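Guides > Sumham Cap Rack > Setting Up > Getting Your Caps Ready
Last updated Jun 3, 2018
Previous | Contents | Next

4. Getting your caps ready for the rack

Okay, the rails are up and the hooks are on, so now comes the part I like best! I keep 13 caps on my own Sumham and I prep every one of them the same way. Clear a table first and wipe it down - crumbs love brushed fabric.

1. Empty the cap. Check under the sweatband for receipts, bobby pins and so on.

2. Brush the crown with a soft dry brush, starting at the button on top and following the seams down to the brim. Go easy around any patch or logo.

3. Push the panels out from inside with your fist. If a crease won't budge, hold the cap over a steaming kettle for 10 seconds (keep your fingers out of the steam, please) and try again.

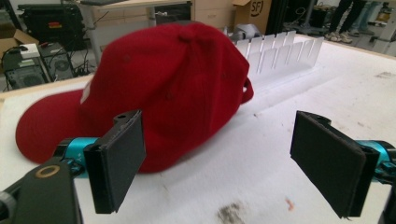 4. Now look at the strap in back. The rack hook goes through the rear opening, so you want the strap closed and the loose end tucked in. I set mine to the middle of its range and leave it there.

5. Hang the cap with the brim pointing down and let go slowly. It should settle flat against the rail. If it swings, move it over to the next hook.

Note: Each hook holds 2 caps, one nested in the other. Put the stiffer one behind. I tried three once and spent the evening picking hats up off the closet floor.

Caution: Don't hang a damp cap. Give it at least 60 minutes on a towel first, longer if it's a thick one, and keep it away from heaters or the brim can warp.

If you bought the Tritar extension rail, finish this section before you add it. The steps for joining the two are in section 5.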